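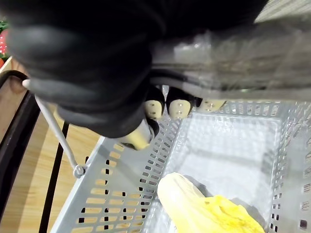
The grip that wouldn't let go

Tuesday, July 21, 2026

Second week of the shop trial at Imilby and the hand froze. Fingers shut, arm over the basket, shopping still in it. Ten minutes like that before anyone got near the stop button, which had been fitted on the far side of the shelving. Bad place for it.

Nothing broken, no one hurt. But the team at Valero, who built the arm, pulled the trial the same afternoon and went through the logs from June onwards. Not the first time. There had been 22 late releases in around 4000 picks, most of them under a second, all filed as "slow" and left alone.

The cause, as far as they can tell, is slippery packaging. Clear film creases, the pads in the fingertips read the crease as the item sliding, and the hand squeezes harder to make up for it. Squeeze harder, more creases. Round it goes. At some point the controller decides it is about to drop something and refuses to open at all. A safety rule, working exactly as written.

Ibarra, which supplies the pads, wants the software changed. Valero wants diffrent pads. Cesberg, paying for the lot, wants it back on the shop floor by the autumn and doesn't much mind which.

For now there's a cap on the squeeze and a 2 second limit on any hold over a basket. After that the arm lowers, opens, and calls for help. Clumsy with soft fruit. Someone will get a bruised peach out of it.

The stop button has been moved aswell. One on each side of the shelving, waist height, red. Should of been there from day one, says the trial report, in more careful words.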